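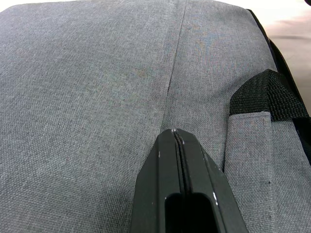 The first thing Rawan Nassar did when I met her at the bottom of the Katberg steps was hand me a piece of chalk. "You'll mark where you stop," she said, and off she went, two stairs at a time, with me puffing behind her.

I'd come to see the steps because I'd read that the city wants to replace them. There are 517 of them, if you take the long way up, and they tie the market streets of Kanaan to the housing blocks on the ridge. The plan is for a road with a wide, smooth sidewalk, plus a little plaza at the top with benches and a fountain. On paper it looks lovely. I'd probably have signed off on it from my couch!

Then I climbed the thing. I stopped to catch my breath on a landing outside a bakery and drew my chalk mark, and right next to it was somebody's plastic chair, chained to a drainpipe. The next landing had a tap and a fig tree growing out of the wall. On the one after that, two men were playing cards on an upturned crate and didn't look up (I think I was in their light).

Rawan is an architect, and she's been mapping these landings for years. Her point is simple enough: the stairs are where people sit, and if you make a road you lose the sitting. She has drawn 31 landings by hand, with every awning, doorstep and flowerpot, and she knows which ones get shade in the afternoon. "The fountain will be in full sun until six," she told me. "Who is going to sit there, a lizard?"

Still, I don't want to pretend it's an easy call. Cúc Khương, the transport planner who drew up the road, walked the route with me the next morning, and she was every bit as convincing. There are 1322 homes on the ridge and an ambulance can't reach most of them. Anyone with a bad knee or a stroller is more or less stuck. She had one neighbor's refrigerator story that I'll be thinking about for a long time – it took four cousins, a door used as a stretcher, and most of a day.

What surprised me is how much the two of them agree on. Both like the idea of bringing the road in from the back of the ridge, through the old Zikidach brickyard, and leaving the stairs alone apart from handrails and lights. It would add 300 meters to the drive. It would also mean buying the brickyard, and the owners haven't named a price yet.

The city council takes up the question again in March. I went back to the bakery before I left, bought a sesame roll and ate it on the landing. My chalk mark was still there, and someone had drawn a face on it.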